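Dullberg publishes code of practice for robots that handle takeaway food and drink

Operators, kitchens and equipment makers asked to comment on draft before October

Dullberg has today published a draft code of practice for robots that pick up, pack and hand over takeaway food and drink in places open to the public. The document, known as the Firkik Code, sets out what an operator should check before a robot is put to work, how the machine should behave around customers and staff, and what records should be kept once it is in service.

The Code is voluntary. It does not replace the law on machinery safety or food hygiene, and operators remain bound by both. Its purpose is to fill the space between them, where a machine may be safe to stand beside and a kitchen may be clean, yet no agreed rule says how firmly a gripper may hold a drink that a customer is about to put to their lips.

The draft has 98 clauses, arranged in 3 parts. Part One covers the workplace, including floor markings, lighting, clear space around the robot and the position of stop buttons. Part Two covers handling. Part Three deals with training, cleaning and the reporting of incidents.

Part Two drew the greatest interest during drafting. It asks operators to set a grip limit for each type of container they serve and to repeat the check whenever a supplier changes the cup, lid or bag. Containers with lids must be treated separately from those without. Where drinks are placed in carry bags, the robot must be able to reach the cup without catching the handles, and the operator must show that this has been tried with bags that are creased or only partly open as well as with new ones.
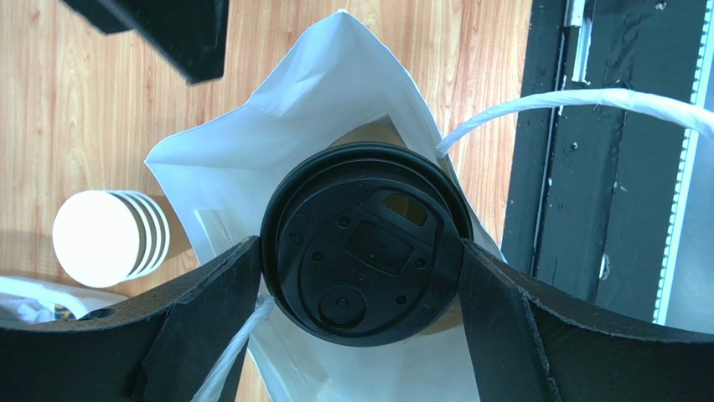

Any part of a gripper that touches a lid is to be treated as a food contact surface. It must be cleaned at the start of each shift and after any spill, using a product suitable for the material, and it must be replaced when wear makes it hard to clean. The draft leaves the choice of material to the maker but requires the maker to state it in writing.

The Code also sets a simple rule for hot drinks. A robot may not pass a hot drink directly into a person's hand. It must set the cup or bag down on a fixed surface, release it fully and draw back before the customer is invited to collect. Operators who wish to depart from this rule must record their reasons and obtain the written agreement of the site owner.

Sotiris Psarras, Head of Standards at Dullberg, said: "Most of the questions we receive are practical ones. People want to know who checks the gripper, how often, and what they should do when a lid comes off. They deserve the same answer wherever they work. We have tried to write one that a shift manager can read and use without an engineer in the room."

The handling clauses were tested at Skaltstead, where trial teams carried out 2000 pick and place runs with lidded cups, stacked cups and paper bags. The results led to several changes. An early clause giving a single grip limit for all paper cups was withdrawn, and a new clause on bag handles was added. A summary of the trials is included as an annex to the draft.

Almost 80 organisations replied to an earlier call for views, among them café operators, packaging suppliers and equipment makers. Xenos, which supplies handling equipment to commercial kitchens, took part in the drafting group and has said that it will apply the Code to new installations once the final text is agreed.

Comments are invited on all parts of the draft. Dullberg would particularly welcome views on the cleaning intervals in Part Three — several smaller operators have asked whether these can be met during busy periods — and on the form of the incident record. Replies received by noon on the closing date will be considered by the drafting group, and a list of the changes made will be issued with the final version.

Notes to editors

The Firkik Code applies to fixed and mobile robots used in cafés, canteens, kiosks and collection points. It does not apply to vending machines or to vehicles used for delivery on public roads.

Copies of the draft and the reply form are available on request from the Dullberg press office.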